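Prudville Community Reuse Workshop
Bench Safety and Inspection Checklist – Desktop Towers
Form 9, with comments
Last reviewed 11/02/2026

Use one sheet per machine. Mark each line OK, FIX or N/A. Write comments on the back if the space is too small. A tower does not leave the bench for testing until every line in sections 1 through 5 has a mark. Blank lines are treated as FIX.

SECTION 1 – BEFORE THE CASE IS OPENED

1.1 Power cord unplugged at the wall and removed from the power supply. OK / FIX / N/A
Comment: Turning off the power strip does not count. The cord goes in the bin under the bench so it can't be plugged back in by the next person.

1.2 Power button held down for a few seconds with the cord out. OK / FIX / N/A

1.3 Monitor, network and USB cables removed. OK / FIX / N/A
Comment: Two towers came in during March with wireless receivers still in the back. Check the rear ports and the front ports. Receivers get bagged and taped to the intake slip.

1.4 Outside of case checked for cracks, sharp bent metal and signs of liquid. OK / FIX / N/A
Comment: If there is any sign of liquid, stop and put the machine on the quarantine shelf.

1.5 Wrist strap on and clipped to bare metal. OK / FIX / N/A
Comment: Clip to unpainted metal. Black painted panels are a poor contact.

SECTION 2 – WORK AREA

2.1 Tower laid flat on its side, open side up, with the whole base supported. OK / FIX / N/A
Comment: Keep it toward the middle of the table. A tower standing upright with the panel off gets knocked over.

2.2 Side panel stored on the rack, not leaned against the table leg. OK / FIX / N/A

2.3 Screws in a tray with a lid. OK / FIX / N/A
Comment: The slotted tables let small screws drop straight through. Put the tray down before you pick up the screwdriver.

2.4 No drinks on the table. OK / FIX / N/A

2.5 Bench light working and aimed into the case. OK / FIX / N/A

SECTION 3 – INSIDE THE CASE, LOOKING ONLY

Hands stay out for this section. Start at the power supply and work across to the drives, then finish at the expansion slots.

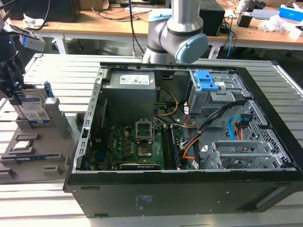
Dolel Anda
Bench Lead and Safety Checker, Prudville Community Reuse Workshop

The black tower on the slotted table is at the stage section 3 is written for. The panel is off and the board can be read without moving much. Its CPU socket is open with the bracket up, so line 3.4 needs a comment on the sheet before anyone goes further. The cable bundle from the drive cage also runs across toward the lower middle of the case, and that gets a note under 3.5.

3.1 Power supply label readable. OK / FIX / N/A
Comment: Copy the wattage and voltage onto the sheet. If the label is missing or can't be read, the supply is replaced. We never open a power supply at this workshop, for any reason.

3.2 Dust level acceptable. OK / FIX / N/A
Comment: Heavy dust goes to the blow-out station before any more work. Wear the mask and glasses there. Hold fan blades still while using air.

3.3 Capacitors flat on top, no bulging, no crust around the base. OK / FIX / N/A
Comment: Look at these from a low angle with a flashlight. One bulged capacitor is enough to fail the board.

3.4 CPU socket closed, or open and noted. OK / FIX / N/A
Comment: An open socket must have nothing set down in it or over it. Keep screws, tools and fingers clear. If the processor is out, write where it went. Fit a cover if we have one that matches – they are in the drawer marked Dong, after the parts shop that gave them to us.

3.5 Cables free of cuts, melted spots and bare wire. OK / FIX / N/A
Comment: Follow each bundle from end to end with your eyes. Loops are fine if they lie clear of fans and don't stop the panel from closing. Tie back anything that crosses a fan.

3.6 Vents and mesh panels clear. OK / FIX / N/A

SECTION 4 – INSIDE THE CASE, HANDS ON

4.1 Memory sticks seated and both clips closed. Empty slots clean. OK / FIX / N/A
Comment: Write down how many sticks you found, even if it is none.

4.2 Expansion cards seated and screwed down at the bracket. OK / FIX / N/A
Comment: Check for a release tab at the end of the slot before pulling a card. We have broken a few.

4.3 Slot covers in place. OK / FIX / N/A
Comment: Edges on these are sharp. Wear the thin gloves if you are removing covers. Old ones go in the metal bin.

4.4 Drive cage latch opens and closes fully. OK / FIX / N/A
Comment: Plastic latches get brittle. Press with a thumb, no tools.

4.5 Drives removed and logged, or cage confirmed empty. OK / FIX / N/A
Comment: Every drive goes to the wipe station, including ones the donor says are blank. The log has 46 open lines at the moment and they need to be closed out.

4.6 SATA data cables firm at both ends. OK / FIX / N/A
Comment: Replace any cable with a cracked plug.

SECTION 5 – BEFORE POWER IS CONNECTED

5.1 Screw count matches the tray. OK / FIX / N/A
Comment: If one is missing, tilt the case gently and listen. Do not power on with a loose screw inside.

5.2 Processor and cooler fitted, fan plugged in. OK / FIX / N/A

5.3 All tools off the table. OK / FIX / N/A

5.4 Second person has looked over the sheet and initialed it. OK / FIX / N/A

5.5 First power-on watched for 60 seconds. OK / FIX / N/A
Comment: Stay at the bench with a hand near the switch. Smoke, a burning smell or loud clicking means power off at the strip and unplug.

GENERAL COMMENTS

Completed sheets go in the blue binder by intake number. The binder holds around 200 sheets, so move the oldest ones to the file box when it gets tight.

Worn wrist straps should be cut in half before they go in the trash. Spare straps are on the hook by the door.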